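Jondby Loose Note Sheets
Grid (item 984) and Ruled (item 612)
Made for Kokkinos Paper, Grarkdale

Small, plain, white, and a real pleasure to write on. We've carried Jondby sheets since we had one shelf and a borrowed cash drawer, and they're still what we grab when the phone rings.

These are single sheets, close to the size of a small notepad page. There's no glue strip, no perforation and no cover. You take one, you write on it, you move it wherever it needs to go. If you're used to bound pads that may sound like a step backward, but try laying out a week of dinners or the order of a talk with sheets you can slide around the table and you'll see why we're so fond of them (we planned the whole back half of the shop this way, on the floor, over one long evening).

The grid

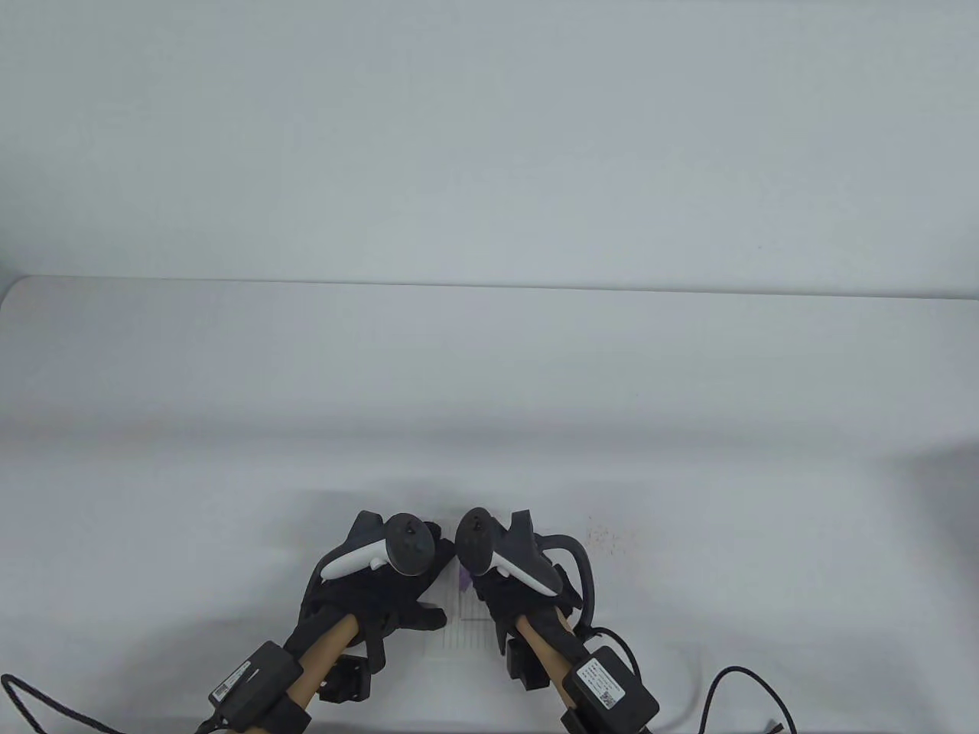 Most grid paper is printed too dark. You draw a plan on it, step back, and the squares are shouting louder than your pencil. We asked for a paler line three separate times before Jondby got it where we wanted it, and now the squares help you while you're working and then fade politely out of the way. On a bright white table the faint gray grid is about as quiet as a printed line can be, and that's exactly the idea! A soft pencil sits well on top of it, and so does ballpoint. Very pale colored pencils don't stand out quite as much from the gray as they would from blank paper, so go a shade darker if you're coloring in squares for a cross-stitch chart.

People use the grid for more than we ever thought of. Seating plans, knitting charts, little maps to the cabin, the layout of a raised bed, keeping score. One customer cuts hers into strips and uses them as rulers for her quilting scraps. It's also very good for teaching kids to keep their columns straight in long division.

The ruled

Same paper, same size, with thin, evenly spaced gray lines and no margin. We went back and forth on the margin. In the end we left it off, partly to save the room and partly for the way so many of us turn the page sideways: with the lines running up and down you have ready-made columns, and a shopping list or a set of running totals drops right in. Turn it back and it's a letter to the babysitter.

The lines are set fairly close. If you have big handwriting, write on every second one. It looks airy and rather elegant, and you still get a decent amount on a page.

About the paper itself

It's uncoated, with a little bit of tooth to it. Pencil goes down dark without pressing. Erasing is clean if you use a soft eraser and let the crumbs go where they want. Most gel pens behave nicely, though a very wet fountain pen will feather, and markers will come through to the back. We'd call this pencil paper first and pen paper second.

A loose sheet this small can lift a bit at the corners, especially when it's been handled or carried in a pocket. A night under a heavy book puts it right. We keep ours in the box with the lid on and don't think about it much beyond that.

The sheets fold well in half, and in quarters if you run a thumbnail along the crease. Folded in half they'll stand up as a place card or a label for the cheese.

A word for short pencils

We love a stub. A pencil worn down to a few centimeters suits a small sheet better than a new one does: it sits low in the hand, and you aren't waving a long stick around over a little piece of paper. An unpainted barrel is nicest of all once it's been handled for a while. Please don't throw your short ones out! Bring them in and put them in the jar by the register, and take a different one home if you feel like it.

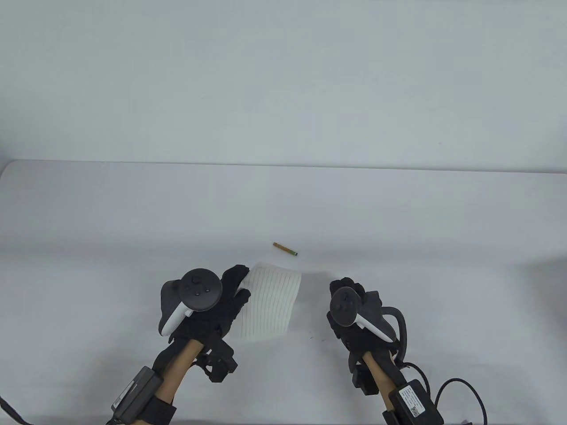

Mbali Mofokeng wrote in to say that she'd started with the grid and switched to the ruled after a month, mainly for phone notes, and that she wished the two came in one box. She also asked whether we could round the corners, as hers get dog-eared in her apron pocket. We can't do the corners without the price going up more than we'd like. The mixed box, though, was too good an idea to leave alone, and it's now listed below. Thank you, Mbali!

Nestor Agbayani had a different question, about using the sheets in a classroom where thirty kids all want paper at the same moment. Get the carton. It holds 3,000 sheets, packed in paper-banded bundles, and you can hand a bundle to each table and let them get on with it. Teachers can order cartons in either ruling or split down the middle.

Ways to buy

Grid, desk box: item 984
Ruled, desk box: item 612
Mixed, desk box: item 61
Carton of 3,000, any ruling: ask at the counter or send us a note

The desk box is plain gray board with a lift-off lid and a thumb notch in the front. It's made by Ginemeck, who also do our pencil boxes, and the two sit neatly side by side on a shelf. Refills come banded in paper with no box, and they drop straight in.

Good to know

Both rulings are printed on one side only. The back is blank, and plenty of people buy the grid and write on the back, which is fine by us.

No holes are punched. A standard single-hole punch goes through a small stack, and a loop of string or a loose ring through the corner makes a perfectly good flip book for vocabulary or recipes.

The white varies a tiny bit between print runs. You'd have to lay old and new next to each other in daylight to spot it, but if you're making something where it matters, tell us how much you'll need and we'll pull it all from the same run.

Sample sheets of both rulings are free at the counter. If you order by mail, write "samples" in the notes and we'll tuck a couple in. Mail orders go out every Monday, and local orders can be picked up in Grarkdale any day we're open.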